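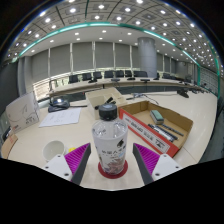
Just put the bottle on the floor, a colleague told me when I complained that the meeting table had no space left for paper. I think that is the wrong answer. A drink is what people need in a meeting. The clutter is a separate matter.

A shared table should hold two kinds of things: what people reach for during the meeting, and what they drink. A coaster for the bottle is fine. So is a box for the markers and the eraser, even if it is only the cardboard something came in. I would take an open box over a drawer any day, as a drawer hides dried-out markers for years.

At Rolter, where I worked before, the room sat 11 people and the supplies lived in a locked cabinet. Meetings started late while somebody went for the key. At Kaseo we keep everything out, and the trouble runs the other way. Things get left behind and stay.
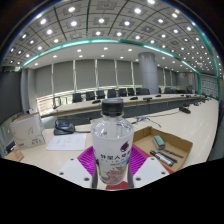
A reader who saw an earlier draft wrote that open boxes only invite more junk, and that her office allows two markers per room and no boxes at all. I see the point - a box does fill up. But two markers is stingy, and one of them will be dry by June.

My rule would be four markers, one eraser, one box, and every drink leaves with whoever brought it. It takes 35 seconds at the end of a meeting. The microphone stays where its cable reaches, and paper goes home or in the bin.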